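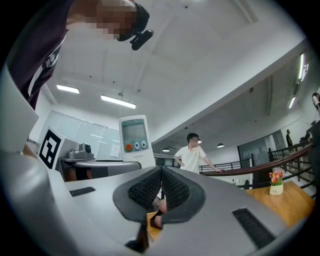

I think the grip inserts of a hand-held gripper should be changed by the calendar, also when they still look good. In our workshop at Mistholm we waited for visible wear, and I was for a long time in favor of this. It felt economical.

Then in February Siebe Van Leeuwen went through our service notes. We had changed 51 inserts, and most of them only after an operator complained that small parts were slipping. The texture goes flat slowly – your hand gets used to it and presses harder.

Gerrit Dewulf prefers to count closings, and wants a limit of 2000. I respect this, but a count needs someone who writes it down at the end of a shift. A date on the wall is easier to obey. Change both sides together, wipe the jaws first, and check that the pads meet evenly before you tighten the screws.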